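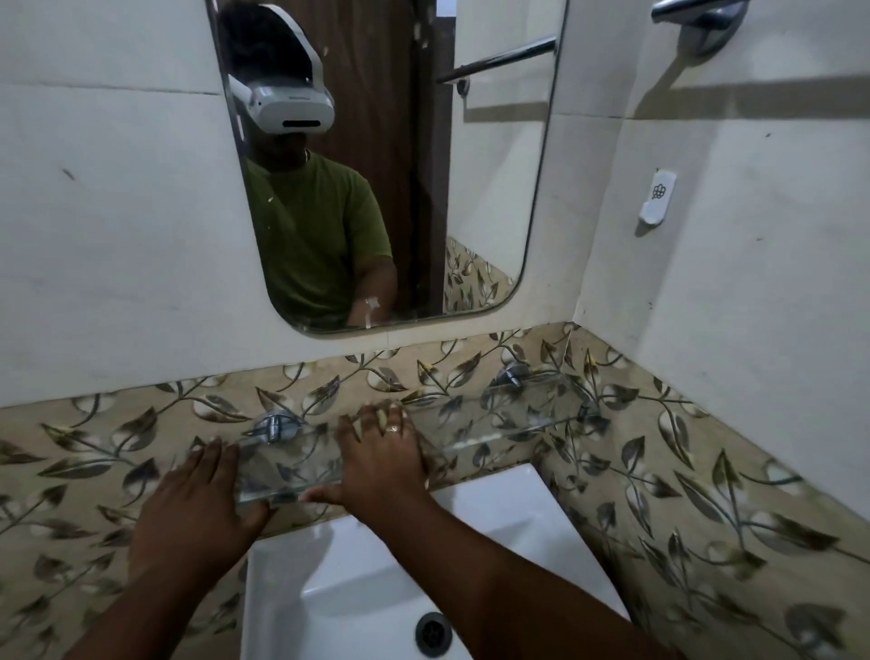 Glass shelf over the basin: a two-handed job in our house

So many of you asked what I'm spending on robots for the bathroom (after I went on and on about the Kalard in the kitchen!) that I've written my sums down properly. I've been saving up since the summer and I've changed my mind three times, so take what's useful and leave the rest.

Start with the jobs, then look at the machines

I did it the wrong way round first time. I fell for a tile-cleaning robot called the Josberg, watched every clip I could find, and only then went and looked at my own walls. Patterned tiles in a band that goes round a corner, a mirror, a towel rail, a glass shelf on two brackets right over the basin. Lovely to live with, but an awful lot for a little machine to bump into!

So now I make a list. I go round the room and write down each job, how long it takes me and whether it's flat, upright or fiddly. Flat is floors, and the floor machines are good at those. Upright is tiles and glass, where you start paying a lot more. Fiddly is anything you have to hold with one hand while you do something else with the other, and I've put no money against that column at all.

The shelf went straight in the fiddly column. I like one hand spread flat on the glass and the other over the edge, and I go slowly, and I take everything off it before I start.
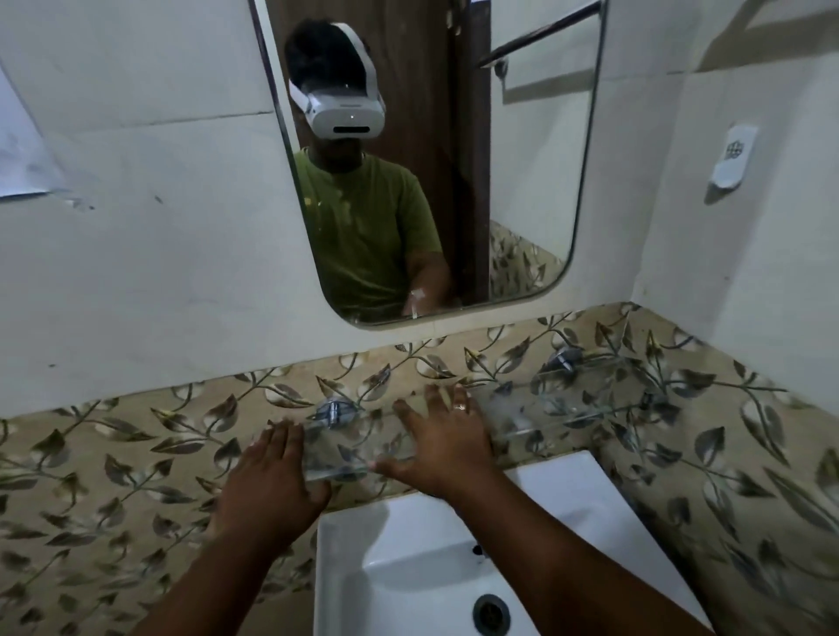 What I've put aside

£175 for a floor mopper, which is the Kalard again in the smaller size. It has to get round the back of the loo, so measure the gap there and take your tape to the shop. Szekeres let me put the display one down on the floor and try it against a box, which was very good of them.

£98 for the bits. I forgot these last time and it stung! Spare pads, a second tank, a proper outdoor-type socket cover for the landing and a Grorudura mat for the dock to stand on so it doesn't creep about.

£30 a year for new pads and brushes, and another £30 that just sits in the tin for when something snaps.

The Josberg is off the list for now. My friend Grażyna Żak has one and loves it, but her walls are plain from floor to ceiling with not a hook on them. If you've got a room like hers, do ask for a home trial before you pay.

Before you order

Check where it will charge. Ask what a replacement battery costs and whether you can fit it yourself. And have a look at the shops again after Christmas, I'm holding off until the end of December myself to see if the mopper comes down.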